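Utereck Brown Table Paper, wide roll
Item no. 1239
Nikdale Workroom Supplies

I've sold a lot of paper over the years and I still get asked about this one more than anything else in the shop, so it's finally getting a proper page. It's plain brown paper on a big roll, made for covering tables. No print, no wax, no shiny side to get the wrong way up. You pull off what you want, tape it down and get on with your day.

I keep a roll under my own bench at home for sewing, parcels, pricing up stock and (every October) a frankly silly amount of pumpkin. It goes on the kitchen table too when my sister brings the kids and their paints over!

Who buys it

Mostly people with a long table and a job that makes a mess of it. Dressmakers, print shops, charity sorting rooms, a model railway club that buys two rolls at a time and always pays in cash. Khổng, the alterations place round the corner from us, have had it on their cutting table for as long as I've known them, and they write on it constantly — hem lengths, phone numbers, what everyone wants from the bakery.

It does mark. Brown hides a fair bit, but a busy patch will look scuffed and smudgy before the rest does, and you can either patch it or live with it. I live with it. 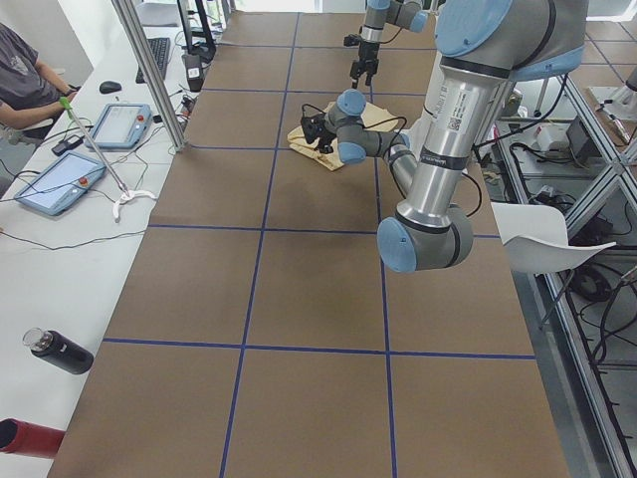 Size and weight

Width: 1156 mm
Length: 9 m on the short roll, longer rolls to order
Colour: natural brown
Finish: uncoated, same both sides
Core: cardboard, fits the Plorkent wall holder and the Plorkent bench cutter

If your table is wider than the roll, run two lengths side by side and overlap them by a hand's width. Tape the join all the way along or something will catch on it, usually a sleeve.

Folding and packing clothes on it

This is what I use it for most. I have a little sideline in second-hand T-shirts, and a plain brown table makes it so much easier to see what you've got, pale colours especially. I mark my paper out in big boxes with tape, so there's one box for checking, one for folding, one for things that need a button or a wash, and the rest fill up with whatever I haven't decided about yet. Adults' shirts want a bigger box than you'd think. My first go was far too mean and everything slid into its neighbour.

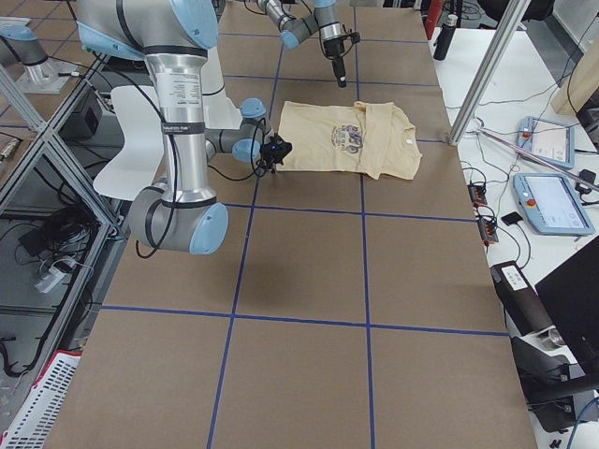 Cream T-shirt with a dark purple-grey cartoon print, loosely folded.

Getting it flat

Let the roll sit in the room overnight if it's come out of a cold van. Cut your length with some spare at both ends, tape one end, then walk down the table smoothing with your forearm as you go. Pull it snug and tape the far end. If you get a bubble in the middle, lift the nearer end and start again, it's quicker than chasing it.

Tape isn't included. I'd go for ordinary painter's tape in blue, because it peels up again without much of a fight and you can see it on practically anything, bare worktops too. Put your long strips down first and the cross ones over the top. Mine are never square. Use a set square if that sort of thing bothers you.

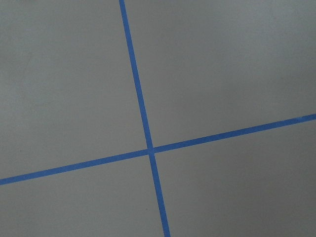 Delivery and returns

Rolls go out in a long box, so please tell me if your letting agent or front desk is funny about big parcels. Unopened rolls can come back within the month. Opened ones can't, sorry, unless it's arrived dented, in which case email me and I'll send another.

Longer rolls are back in stock as of 12/24/24.

Questions to Ngọc Bùi at the shop, mornings are best.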